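Bench notebook, Nanstead workshop
Sunday, started 9:40 am

Kit under review: Naciri tabletop picking kit, on trial from Rirkari. Software is Vivico, version 2, which comes bundled.

OK, so I finally have a whole day with this thing and no one waiting for the bench. I'm writing as I go, so the order is the order it happened in and some of it will be wrong by the time you get to the bottom.

Leftovers from last time first. The Vivico license nag is gone. I had typed the trial code with a letter O where it wanted a zero (two evenings on that, great). The arm homes on the first try now and the cable chain has stopped squeaking, though all I did was loosen one clip and wiggle it. If the squeak comes back, start with that clip.

9:55. Reran calibration from scratch because I wanted to see how bad it would be for a new customer. It's pretty good! The wizard moves the arm through a string of poses and you click yes or no. My one gripe is that it asks for the table height before it tells you where to measure from. I measured from the wrong place, got an error that only said "plane mismatch", and had to go dig through the Rirkari help pages. The answer is in there, under "Mounting", where I would never have looked. Added to my list of things to send them.

10:30. Table height. I'm running with the maple board on top of the blue table and I typed the board thickness in by hand as an offset. Vivico takes the offset fine but forgets it when you close the project! Caught it because the first approach came in low and I hit stop. No harm done, but please, anyone using this after me, check the offset every single time you open a project. I've put tape on the monitor that says OFFSET.

11:15. First picking run, using the shape blocks. I like them for this kind of trial. You get flat sides and round sides, and then you get the star and the heart, which are just mean. The kit's default grasp picks the short side of whatever outline it finds and closes on that. Cubes, lovely. Cylinders, fine as long as they're upright. The heart it tries to take across the two lobes, and it slides off nearly every time. There's a setting called "prefer parallel faces" that sounds like it should fix it. Didn't help the heart, and it made the triangle worse.

Ran 38 attempts before lunch, all shapes mixed, and moved things between attempts so it couldn't get comfortable. 16 misses. Most of those were the heart and the star, and I should have kept separate tallies by shape and I didn't. Next time. The sheet is already drawn up and clipped inside the back cover.

1:20 pm. Sandwich. Read the service terms while eating, so let me get those down before I lose them. Rirkari wants a 1000 dollar deposit if we keep the kit past the trial, and it comes off the price if we buy. Remote support is included but only on their working days, so today I'm on my own. Gripper pads count as wear parts and we'd pay for those. I asked whether the pads come in a softer grade and haven't heard back. To me that's the big question for this kit, because the arm itself is plenty steady and the software sees the parts just fine.

1:50. Spacing. When blocks sit close together Vivico sometimes draws one outline around both of them and then goes for the middle, which is a very confident grab at nothing. It's worst when the two are the same color. Turning up the edge setting helps, until the strips in the maple start showing up as objects too, and that made me laugh for a good minute. I ended up one notch over the default. A plain mat might let me go higher, but I'd like to keep the wood for now. Our real parts trays aren't plain either, and I'd sooner know.

2:35. Tried the "clear the table" demo that's in all the sales material. It does what it says, but it takes the easy ones first and leaves the hard ones, so the end of the run drags. Fine for a demo. For a job where order matters you'd have to write the sequence yourself, and the sequence editor is the part of Vivico I like least. Drag and drop, tiny icons, undo works about one level deep and then gives up. I copied my sequence out to a text file before touching anything else - do the same.

3:30. Where I am on buying it: leaning yes for the arm and the mounting, not sold on the software yet. If softer pads exist and Vivico can learn to save an offset, I'd put it in front of everyone. If not, I'd want to know what the arm costs without the bundle.

Still to do:
heart and star with a hand-taught grasp
tally by shape
send Rirkari the list (table height wording, offset, undo, pads)
same layout again with the shop lights off on the window side

Layout for the afternoon spacing work:

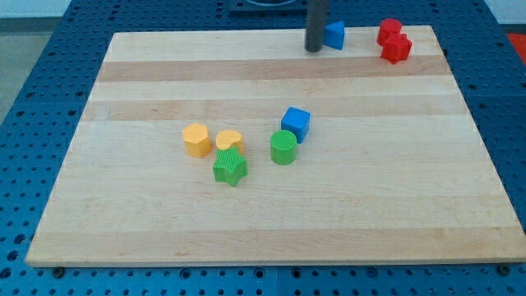
Entered by: bench desk, Nanstead workshop | Filed under: Naciri kit trial

Added at 4:15 pm: yellow heart with the green star right in front of it is the one to beat, so keep that pair close when you set up the rerun. The two reds at the back right make a good test of the same-color outline problem. Project is saved in Vivico under "maple spacing", and yes, the offset needs typing in again.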